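We use cookies to measure visits to this site. Accept all | Manage settings

Norngate publishes findings on pressure selling in recruitment-led investment schemes

September 23, 2022 - Norngate has published its review of Histow, a members' savings scheme that stopped paying withdrawals in August. The review covers 165 member accounts and the scheme's internal messaging records.

Payouts to early members were funded from the deposits of later ones. Each new member paid a joining fee of £100 and was placed under a recruiter, who could see that member's balance and delay withdrawals for up to nine weeks.
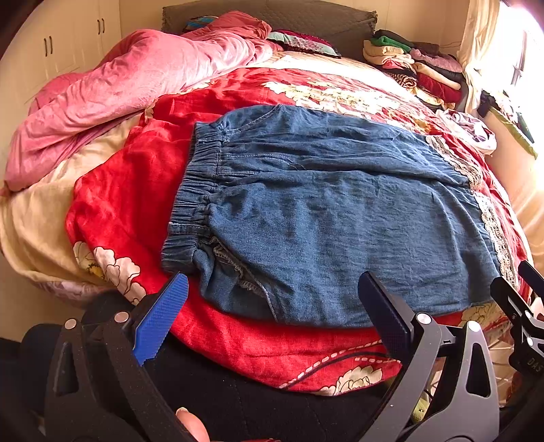
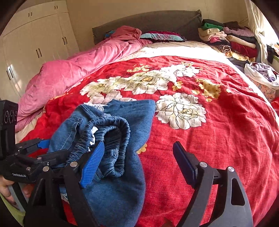

Two firms, Oveletti and Babić, supplied the account software. The review makes no finding against either.

"Control over the withdrawal queue sat with the recruiters - members had no means of checking it," said Osian Maddocks, lead analyst at Norngate. "Complaints were routed back to the person complained about."

Norngate recommends that withdrawal rights be held separately from recruitment. The full review is available on request from the Norngate press desk.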